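Robot coming to our stockroom, what changes for the people already there?

Posted in Work & Jobs > Warehouse and Retail

Edit Tóth

Hi all. I work in the back at a homewares place (bowls, small shelving, trays, little ornaments, that kind of thing) and we've been told that starting in March we're getting a two-armed robot on a wheeled base from Kavton to help with putting stock away and pulling orders. Right now that's me and two others on days, plus a part-timer on Wednesday.

The manager says no jobs are going, and I mostly believe her, but she couldn't tell us what we'd be doing all day once it's running. They sent us a login for the practice software, so I've been poking at that on my lunch break. You get a pretend room with a shelf unit in it and you steer the arms around. It's kind of fun? But I'm slow at it and one of my coworkers flat out refuses to touch it, he says he was hired to lift boxes and he'll lift boxes.
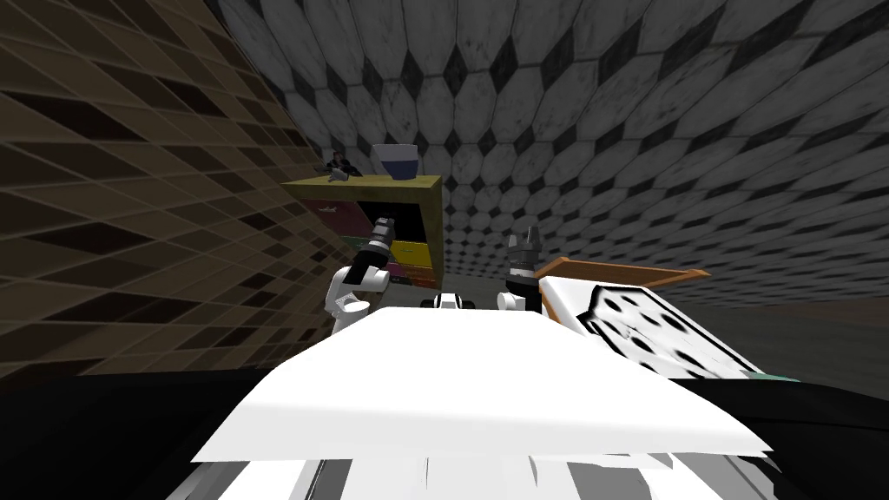 Anyway, my main worry is the pick rate. We have a target per shift and I don't know if the robot's picks come off our number or get added to it, or if I'm going to be blamed when it's stuck. Also, do we get paid more for learning all this? Has anyone been through it? What should I be asking before it shows up?

Crisóforo Solís

Been through exactly this at Eltance, we had ours for 10 months before I moved over to the Chávez building. Long answer, sorry!

The first few weeks were more work, not less. It would stop in front of a shelf and wait for somebody to come clear it, and that somebody was whoever stood closest, which was usually me. So get it in writing who answers the stops and whether that time counts against your rate. Ours did count at first and people were furious. After we kicked up a fuss they gave us a separate code to clock it under (311, I still type it in my sleep) and things calmed down a lot.

What changed for me in the long run was the walking. I used to go home with my knees screaming and that got way better. On the other hand I talked to people less, and I missed that more than I thought I would. The two of us who'd done the practice program ended up running the thing, and we did get a small bump, but only after asking twice.

As for your coworker, don't push him. Ours came around when he saw it put bowls on the wrong shelf and he got to fix it, he was thrilled.

Things I'd ask: who do you call when it stops and it's past 3 in the afternoon, are you allowed to hit the stop button without permission (you should be!!), and is training paid or is it your lunch. You said you're doing it on your lunch. Quit doing that.

bornance_nightcrew

depends on the manager. ours said no layoffs and there weren't any, but when people left they didn't replace them. we were 20 on nights and now it's a lot quieter in the break room. ask about that too

Edit Tóth

Thank you both, this is so helpful. Asked about the lunch thing this morning and she's going to give us paid time for it, half an hour a shift. Still waiting to hear on the pick rate.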